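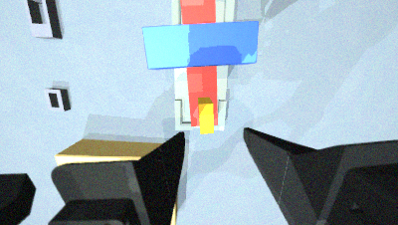

May 31, 2019. Open day at Tirkex, out on the Hollis road. I signed up in February and then forgot all about it until the reminder came, so I drove over with no breakfast and got there 5 minutes before the first tour. Parking was on the grass. They gave us a sticker and a pair of safety glasses and put us in groups by sticker color. My group began in the simulation room, where the arm only exists on a computer. I had not expected to like that part and it ended up being the one I stayed longest in. The screen was the view from the gripper, with the two black fingers coming up from the bottom and the little yellow block standing between the tips, at the end of the red strip. A blue plate lay across the strip higher up, a bit crooked. The shadows were better than I thought they would be. I kept leaning to one side to see what was behind the left finger, where there was a tan block partly out of sight, and of course leaning does nothing.

The man running the screen said they try everything in there before they let the real arm do it. The program they use is called Clorno and they wrote most of it themselves. I asked whether a block in the program weighs anything. He said yes, it has a weight and a grip and it will slide if the fingers close badly, and that getting the sliding right had taken them longer than anything else. Then he let people have a turn with a hand controller. I had mine and it was harder than it looks. Forward on the stick is not forward on the screen once the wrist has turned. I knocked the yellow block over on my first try and he reset it with one key. On my second try I got hold of it, but I came in too low and the arm stopped itself. A boy after me did it right away.

After that we went across the yard to the shop floor. Louder than I remembered shops being, though I have been out of them a while now. The real arm is in a cage with a light on top that goes from green to yellow when somebody opens the gate. It was putting small plastic housings into trays. The whole job is called Pimow, and the name was painted on the cage, on the trays and on the coffee mugs in the break room. I watched it fill 3 trays. It dropped one part and went on without it, and a woman reached in through the side hatch afterward and put the part back in the feeder. She said it used to stop for every dropped part and they were glad to be rid of that.

Somebody in our group wanted to know about jobs, and the answer was long. They have the same number of people in packing as before, they said, but on 2 shifts now and with different work. I don't know what to make of that. The packing people I saw looked busy enough. One of them told me the worst thing about the arm is the beeping, and that you hear it at home.

Lunch was sandwiches in the break room. I took egg. Sat next to a couple who had driven down because their daughter wants to study this kind of thing, and they asked me if I worked in it. I told them I used to set up presses and that we did the teaching of the machine with a wrench. They were nice about it. The daughter was still over in the simulation room.

I went back there myself before I left. The line was shorter and I got another turn, and this time I closed the fingers slowly and kept my eyes on the tips only, and the block came up. I set it down a little to the left of where I wanted. My thumb was sore from the stick all the way home.

Stopped for gas and a bag of potting soil. The safety glasses were still on top of my head when I went in to pay, so those have to be mailed back. There is an address on the sheet. Watered the beans, no rain again. Supper was soup. I want to write to Tirkex and ask if they do the open day every year - the sheet doesn't say.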